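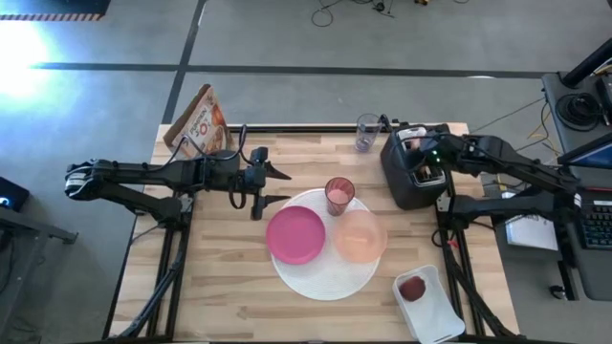
Monday, September 29, 2025

Sediment and water samples, Planach Creek. Notes for the grant budget and for whoever runs the next round.

Eleven water bottles came in from the creek this morning, plus two sediment cores from the mouth where it meets the lake. Logged all of them. Bottle from the Jotside culvert had a loose cap and the label had run, so I matched it against Alina Filip's field sheet. Site and time agree. Marked it with a Q in the log anyway and would leave it out of the averages.

Phosphorus first. Blank was clean on the second try. The first blank read high, so I rinsed the glassware again with acid and started over, which cost me most of an hour. Upstream sites are close to what we had in the spring. The three sites below the Liyanage fields are higher, and the one nearest the drain tile outlet is the highest again. Rain on Friday night probably has something to do with it. I don't want to say more than that until we have the flow numbers.

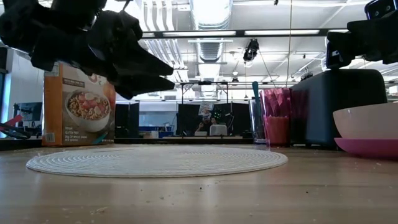 Turbidity meter drifted between the start and end of the run. Checked it with the standard after every fourth bottle and wrote the readings in the margin. If it keeps doing this we should send it back to Jimik for service before the November round. Alina thinks it's the lamp. Could also be the cell, there is a scratch near the bottom.

Cores: cut both, bagged the slices, put them in the chest freezer, left side. The longer one has roughly 7 inches of fine dark silt over sand. Smells of sulfur. The short one lost its bottom end coming out of the tube – treat anything below the silt line as mixed. No metals work on either until the budget question is settled. The state share is in hand, the federal share is not, and we were told to hold off on outside lab orders.

Cost it both ways for the meeting:
– full set, all sites, metals on both cores
– nutrients and turbidity only, cores stay frozen

The second one we can cover from what is left. The wetland plots lose their fall visit in that case, and the gap will show in the record.
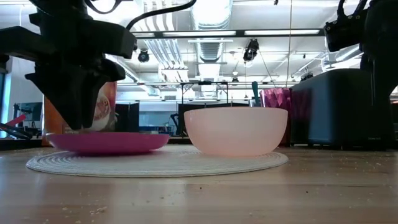

Placemat with plate and bowl, cereal box behind.

To do: order filters, ask for the gauge data, print new labels on the waterproof stock. Acid bath needs changing. Alina has the truck key.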